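Inicio | Gas y electricidad | Mercados | Reseñas | Contacto

Vevell Leckie: un detector de gas que promete más de lo que mide

Por Hidayah Tarigan - 23 Aug 2020

Rillano vende el Leckie como «el fin de las sorpresas» en instalaciones pequeñas de gas natural. Cuesta 363 euros, lo fabrica Vevell y llega en una caja donde el folleto comercial es más grueso que el manual. Empecé mal predispuesta, lo reconozco.

El sensor mide metano hasta 1000 ppm y avisa, de fábrica, a partir de 200. En la sala de calderas donde lo tuve instalado respondió bien al gas de prueba, con una alarma que se oye desde la calle. Hasta ahí, correcto. Lo mismo hace el Winley, que lleva años en el mercado y no pide registrarse en ninguna web.

El problema es la suscripción. Sin los 49 euros anuales, el aparato pita y poco más: ni historial, ni avisos al móvil, ni informe de calibración. Pregunté a Ruairi Tennant, responsable de producto en Rillano, si el informe podía descargarse por cable. Me contestó que «está en estudio» - la misma frase que usaron con el modelo anterior.

Tampoco me convence la deriva del cero. Después de dos semanas la lectura en aire limpio ya no era cero, y el manual despacha el asunto en una línea.

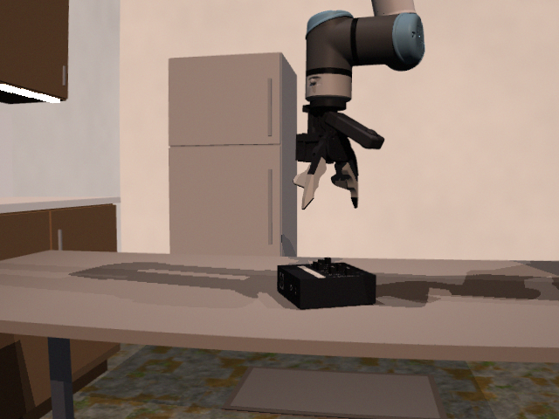
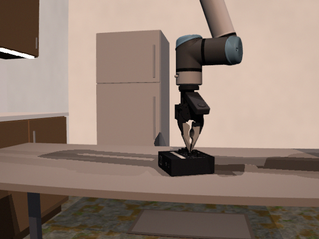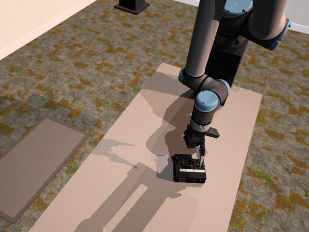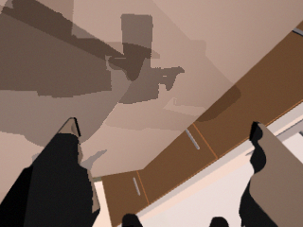
Queda la garantía, que cubre el sensor dos años pero excluye «ambientes con humedad sostenida». Cualquiera que haya bajado a una sala de calderas en noviembre sabe lo que significa eso. Pedí una cifra de humedad máxima y sigo esperándola.

¿Lo compraría? A ese precio, no. Si Rillano incluye el informe sin cuota, volveré a mirarlo. Mientras tanto, el Winley sigue colgado en mi pared.

Artículos relacionados
Contadores de gas: qué leer en la factura
Calderas de condensación en edificios antiguos
Winley, tres inviernos después
Cuánto cuesta revisar una instalación de gas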